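Project Ginorent: Final Report
Section 4: What Went Wrong

So I promised in the proposal that I'd be open about the failures, and wow, did the failures deliver. The sorting part of the project (two arms, a bunch of drink cans, plastic trays to put them in) was supposed to be the easy half. I'd planned one afternoon for it in April. It ate most of the month.

Quick recap for anybody who skipped Section 3. The left arm and the right arm each get their own side of the table, and the trays sit where both of them might need to go. I wrote the task planner myself and called it Ulleo. The motion code underneath came with the lab setup and I mostly left it alone, which I was pretty smug about until the second week. 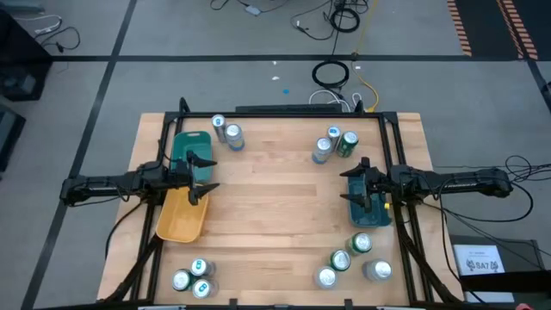
The first sign of trouble was small. An arm would go down over a tray, stop, and just sit there with no error on the screen. I figured it was my planner being slow, so I bumped the timeout up to 20 seconds and kept going. Bad idea! All that did was give the arm longer to push against something it shouldn't have been pushing against. On one run it pinned a tray to the table hard enough that the tray bowed, and when I hit the stop button it popped loose and knocked a can onto the floor. The can didn't burst, thank goodness, but it got a nice big dent and I got a talk about standing behind the tape.

After that I had to fill out an incident form. The lab has two levels, and mine went down as Major because the arm was still applying force when I stopped it. I thought that was a little harsh at the time (it was a can!) but I get it now. If my hand had been straightening that tray, this would be a very different section.

I went back through the logs and found 56 runs with a good recording. The arm stalled in 14 of them, and 9 of those stalls were on a tray rim. The rest were on cans. That was the clue I needed, and I'm kind of embarrassed it took me so long to look. My planner stored one height for the trays, measured to the inside floor, and used it everywhere. If the tray had shifted even a little, the gripper came down on the rim while the code still thought it had room to go. 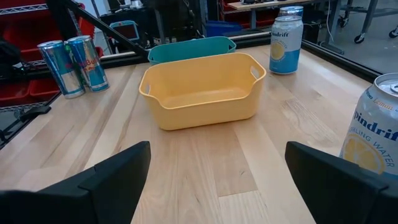

Figure 2. Wrist camera view with the gripper open and the yellow basket between the fingers.

The fix came in two parts. First, Ulleo now looks at the tray again from the wrist camera before every move down, and if the rim isn't where it expects, it backs off and asks me. Second, I put in a force limit, so the arm stops and lifts if it feels too much push. I should've had that one from day one. I also put the timeout back where it was.

I reran the same can layouts with both changes in and didn't get a single pinned tray. I did get a lot of false alarms, mostly when a can stood close to a handle and the rim check got confused. It's annoying, and it makes the whole thing slower than doing it by hand, but I'll take slow.

Still open: the cables on the right arm. They tug a bit when it reaches all the way in, and I never worked out if that throws off the force reading.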